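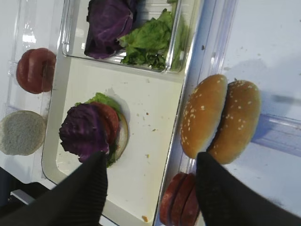 What does a "preferred walk-on" offer really get you? My son is a senior linebacker here in Gorham and just picked up one from Clano State. The coach sounded very excited on the phone, but I couldn't tell you what was promised and what wasn't. He also has a smaller offer with some money from Dullberg College, and we have to pick by March.

– gorham_lb_mom, 2020-01-12

**Babatunde Ogunleye**

It gets him a spot on the roster without an athletic scholarship. A regular walk-on has to try out. A preferred one is told ahead of time that he has a place for fall camp, so he usually gets a locker and gear and practices with everybody else from day one. You pay tuition, housing and the rest, minus any academic or need-based aid he gets. It isn't a contract, so ask the coach to put what he told you in an email.

And congratulations! Somebody watched his film and liked it enough to pick up the phone, and that's a big deal for a senior in January.
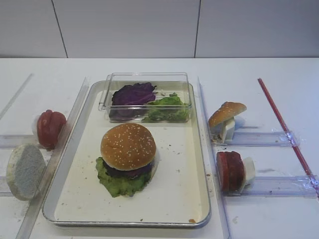
**Maxence Aubert** · 1,842 posts · linebackers coach, retired

Oh, I love this one, because I've been on both ends of that phone call. I walked on at a school about the size of Clano State and later I coached at a couple of small colleges, so let me run long.

First thing, get the number of walk-ons. When I got to camp I was one of 11 linebackers, and five of us were paying our own way. That tells you more than how excited a coach sounds. Ask how many linebackers are on the roster, how many of them are seniors, and how many more are coming in with this class. A good staff will answer you straight and won't be bothered one bit.

Second, ask whether he's in the camp group. Schools can limit how many players report in August, and a few "preferred" kids find out in July that they start when classes do. He can still make the team that way, but he's weeks behind on the playbook and that is hard to make up at linebacker, where he's the one making the calls.

Third – and this is my favorite question – ask for the names of walk-ons who earned scholarships in the last few years. If the coach rattles them off with a big grin, great! Our staff did, and I could look up every one of them. If he tells you "it happens all the time" and can't come up with a name, write that down too.

Things I'd want in the email:

- roster spot for fall, and whether that includes August camp
- who pays for meals during camp
- redshirt plan, if they have one
- which coach he reports to, and what happens if that coach leaves

That last one bit a teammate of mine. New coordinator, new board, and his name wasn't on it.

On Dullberg, compare the real bills side by side. Take the aid letter from each school, put in travel home, and look at four years, since a lot of academic money has a grade requirement attached. I've seen families chase the bigger stadium and never open the second envelope.

And go see a spring practice if they'll have you. Watch the walk-ons. Are they getting coached, or are they holding bags for two hours?
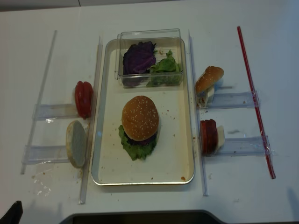 Weight is the other thing to bring up with the strength coach, early. Most high school linebackers show up light, and a walk-on may not get every team meal, so he needs to learn to feed himself before August. My wife and I had players over for supper on Sundays for years and it looked a lot like that tray, burger in the middle and the lettuce and red cabbage in a clear box at the top end so everybody could pile on extra. They'd eat the burgers first and then I'd make them finish the box! Have him practice cooking four or five meals he likes. He'll be happier for it, wherever he lands.

Good luck to him, and please post where he ends up. I always check.

**zoega_fan**

walk on!! my cousin did it at Zoëga and dressed for every home game by his second year. They had 60 guys traveling and he made the bus for the last two road games. Best time of his life he says. Dont know anything about the money part, sorry

**gorham_lb_mom**

Thank you all so much, I read the whole thing out loud at the kitchen table. We have a call with the Clano position coach tomorrow and my son has copied Maxence's list onto an index card. He wants to ask about the camp group first. I'm going to dig out the Dullberg aid letter tonight and see what grades it asks for.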